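Chapter 3
Building the Fixture List

In this chapter you will learn:
how a league turns a list of clubs into a season of games
why home and away dates are so hard to share out fairly
what rest, travel and television each ask of the calendar
how to draw up a simple round-robin schedule by hand

Ask a group of fans what decides a basketball season and you'll hear about shooters, coaches, injuries and perhaps a lucky bounce in the spring. Very few will mention the calendar. Yet long before the first tip-off, someone has already settled who plays whom, where, on which night and after how much rest, and those choices follow the teams all the way to the play-offs. It is one of the most absorbing puzzles in sport, and by the end of this chapter you'll be able to have a go at it yourself!

3.1 A puzzle with many owners

Start with the building. Most clubs share their arena with concerts, trade fairs, ice shows and school prize days. Take Nitelico, the club we'll follow through the whole chapter. It rents its home court, the Flunero Arena, and every June the arena sends over a list of nights when the hall is already let. Last time there were 48 of them. Nitelico can do nothing about those nights, so the league has to work round them, and it has to do the same for every other club at once.

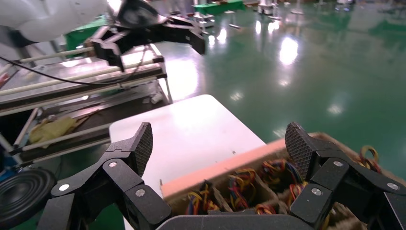
Figure 3.1 Coiled wires in a cardboard box with dividers, seen between two black gripper fingers.

Then come the clubs' own wishes. A side with plenty of families in the crowd wants Saturday afternoons. A side in a university town would love a Thursday, when the students are still about, and dreads the holidays. Television wants the big rivalries spread out so that each one gets its evening. Put all these requests on one sheet of paper and you'll find that some of them flatly contradict each other (this is where the fun begins).

3.2 Rest and travel

Players get tired, and buses are slow. Akbulut, at the far end of the league, is 300 kilometres from Nitelico by road. Picture a team that plays at home in the evening, climbs on a coach at dawn and is expected to run the floor again that same night. Now picture its opponents, who slept in their own beds and haven't played for days. The scoreboard says nil–nil at the start, but is it a level game?

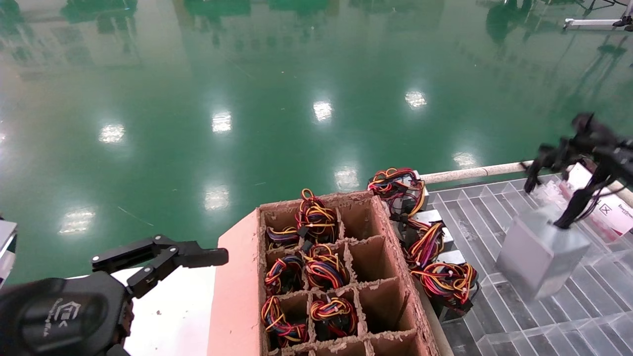

Schedulers have a few good tools for this. One is the road trip: group several away games in the same region, so that a team makes one long journey and a couple of short hops. Another is the rest rule, which sets the smallest gap allowed between two games. The catch is that each tool pulls against something else. Long road trips save miles but leave the home crowd with nothing to watch for a fortnight, and a generous rest rule makes the season longer, which brings us straight back to those booked-up arenas.

Key terms
Round robin: a format in which every team meets every other team the same number of times.
Back-to-back: two games for one team on consecutive days.
Blocked date: a night on which an arena can't be used.

Before you read on
Find the fixture list of a team you like, in any sport. Mark the longest run of away games and the shortest gap between two matches, then look at the results on either side. Keep your notes, as you'll need them in section 3.4, when we join the Gilex Cup organisers and try to fit a knockout competition into a calendar that is already full.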